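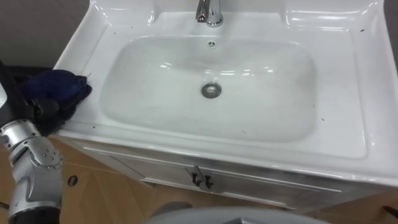 Gosmont Linen-Blend Housecloths, Set of 3

We have sold a good many cloths over the years, and I will admit that for a long time I thought a cloth was a cloth. Then my aunt sent me home from a visit with one of hers, an old linen thing gone soft as a handkerchief, and I used it every day for a whole winter before I noticed I had stopped reaching for anything else. The Gosmont housecloth is our attempt to make that cloth again, and to sell it to you already halfway broken in (because who wants to wait a winter?).

The fabric is a blend of linen and cotton, woven for us at the Priedītis mill in a loose waffle pattern. The linen gives it strength and helps it dry quickly on the rail. The cotton makes it pleasant to hold and keeps it from feeling like a feed sack for the first month. Uldis Kivi, who runs the finishing room there, washes every batch 2 times before it is cut, so most of the shrinking is over and done with by the time the cloths get to you. They may still draw in a little the first time you wash them at home, mostly along the length.

You can use them for just about anything. I keep one by the kitchen sink for dishes and one in the drawer for glasses, and the oldest of mine has been moved down to the mudroom, where it deals with boots and the dog. Customers write to tell us they wrap bread in them, or line the basket for rolls at Thanksgiving, and one very kind lady in Ohio sewed a set together into a curtain for her pantry! We'd never have thought of it, but she sent a swatch of the trim and it was lovely.

What you get

Three cloths, all one color, folded and tied with cotton tape
Waffle weave, 55% linen and 45% cotton
Double-stitched hem with a hanging loop in one corner
Colors: Oat, Rust, Pine, Chalk

Washing and care

Wash warm with like colors. Rust and Pine will give up some dye in the first wash or two, so please keep them well away from your good white shirts. Skip the fabric softener, which coats the threads and leaves you with a cloth that pushes water around the counter. Tumble dry low or hang them up, whichever suits your house. They come off the line a bit stiff and loosen up again the moment you use them. Bleach is fine on Chalk, in small amounts, and not on the others.

If a thread pulls, snip it close with scissors and leave it be. The weave is forgiving and it won't run.

Goes nicely with

The Somura peg rail, in beech, takes the hanging loops well, and the Gramell soap block is what I use for stains before they go into the machine. Both ship from the same shelf, so if you order them together they'll travel in one box and you will pay postage once.

Stock and shipping

The April weaving came to 1,553 sets across the four colors. Oat always goes first, and we have 151 sets of it left as of May 25, 2022. Pine and Chalk are in good supply. Rust is waiting on yarn, but you may order it now and we'll send it along when the next batch is finished. If you'd like to see the colors before you choose, drop us a line and we'll mail you a little card of snippets at no charge.

Returns are welcome on unused sets. If a hem gives way, write to us even if it's been years, and we will mend it or send you another.

Contact us | Shipping and returns | © 2022 Gosmont Household Goods | Back to top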